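Supporting Parents of Children on the Autism Spectrum: What We Learned From a Family Routine Study

Student project report, 25 Nov 2020

Our group became interested in home routines during the August placement, when parents at the Lanel center kept telling us, very kindly and at some length, that mealtimes were the hardest part of their day. We asked 12 families to keep a diary for us – nothing fancy, just a few lines each evening – and we are so grateful that every one of them stuck with it!

Most parents said that a small, familiar job before dinner helped their child settle (setting out spoons was a favorite). A few found that it made no difference at all, and we have tried to be fair to them too.

Kitchen utensils in a gray holder 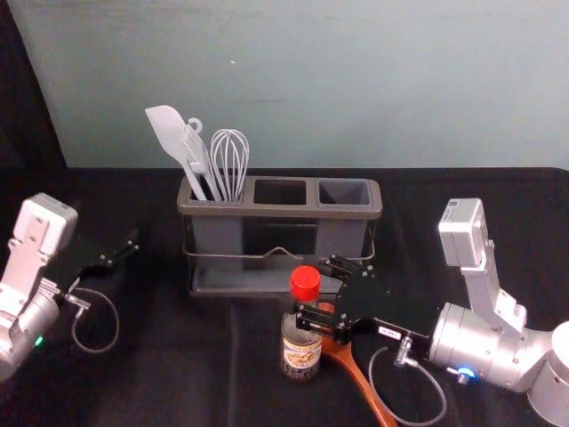
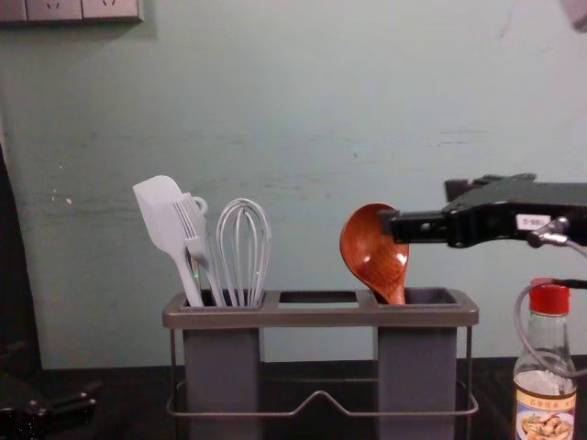 What we would do differently

We would start the diaries earlier, and we would use the shorter Akel form, which tired parents seemed to like much better.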